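We use cookies to keep you signed in and to count page views. Manage preferences | Accept

Flistia Community Help > School and Group Supplies

Drawstring bags for a field trip: reflective print cracking after washing

4 min read

tmarl_office
Posted Jun 28, 2022

I order supplies for an elementary school. Last November we bought 200 drawstring bags from Desska for outdoor days and museum trips. They are 210 denier polyester, bright yellow, with a reflective band printed across the front and the school name in navy under it. The bags go out in the morning, come back the same afternoon, and get machine washed between trips.

After 14 washes the reflective band has fine cracks across it on most of the bags, and on the worst ones it comes off in flakes when you fold the fabric. The navy lettering is fine. The cord and the corner eyelets are also fine.

Wash settings: warm, normal cycle, regular powder detergent, tumble dry low. The care label says "machine wash" and nothing else.

I need to know two things before I reorder. Is there a wash setting that would slow this down on the bags we still have? And should the next order use a sewn-on reflective tape in place of the print? Desska quotes the sewn version at 80 cents more per bag. We would be ordering 600 this time, to cover the other two buildings in the district.

hemline_4

Printed reflective bands are glass beads held in a binder. The binder is what cracks. Heat and folding both do it, and a dryer supplies both at once. Change these settings for the bags you have:

Cold water, gentle cycle. Turn the bags inside out and pull the cords out straight so they don't wrap around the band. Use liquid detergent, no softener and no bleach. Softener leaves a film over the beads and dulls the return even when the print is intact. Do not tumble dry. Polyester that thin will line dry in an hour or two indoors.

None of this repairs a band that has already cracked. It will hold the better ones for a while longer. Pull the flaking ones out of use for anything near a road, or use them as storage bags for balls and cones.

On the reorder: sewn tape, yes. Ask for these in writing before you pay.

1. Tape width. Two inches is the usual width on kids' gear. One inch looks neat and does much less at a distance.
2. Wash rating. Good tape comes with a number of cycles and a water temperature. If the seller can't give you both, assume it is craft tape.
3. Stitching. Two rows, one along each edge, polyester thread. A single row down the middle lets the edges curl.
4. Placement. The band should sit below the gathered part of the bag. If it is too high, it disappears into the folds once the cord is pulled.

Also remember that reflective tape only works when a light is pointed at it. For daytime trips the yellow fabric is doing the work, and fluorescent yellow fades with washing and sun. Ask whether the fabric is fluorescent or just yellow. Sellers use the two words loosely.

600 bags at 80 cents extra is 480 dollars. Compare that with replacing the printed ones again next year.

parkside_gear

We had the same thing with a different brand. Just don't wash them so much. Ours get wiped down with a damp cloth unless something leaks in them.
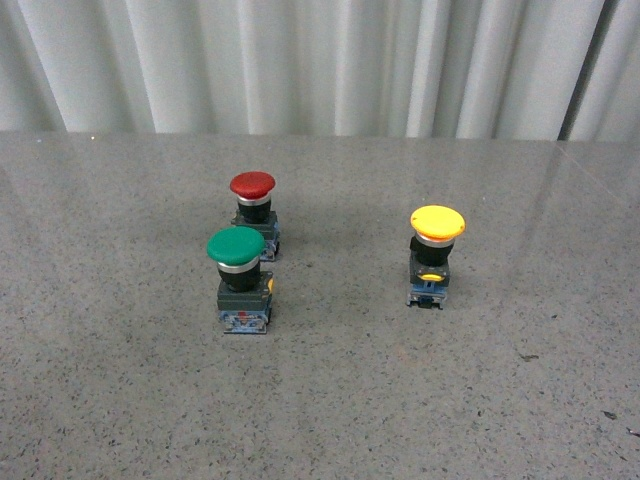
If you do wash them, put a few at a time in a mesh laundry bag. The cords tangle otherwise and you spend longer untying them than washing them. We use the Aoki mesh bags but any zippered kind works.

I can't speak to the sewn tape. We went to Eltport for the last order and got plain bright bags with no band, then put the kids in vests over their coats. The bag ends up under a coat or dragged behind them half the time anyway. Vests were cheaper for us since the district already had them.

tmarl_office

Thank you both. I checked with Desska and the yellow is standard, not fluorescent. They can do fluorescent in the same weight with a longer lead time. They gave a cycle count for the sewn tape but no water temperature, so I have asked for the spec sheet and will hold the order until it comes. The current bags are on cold and line dry starting this week.

hemline_4

Ask for one sample bag as well and run it through your own machine before you release the full order. Check the stitching at both side seams, where the tape ends are tucked in. That is where it lifts first.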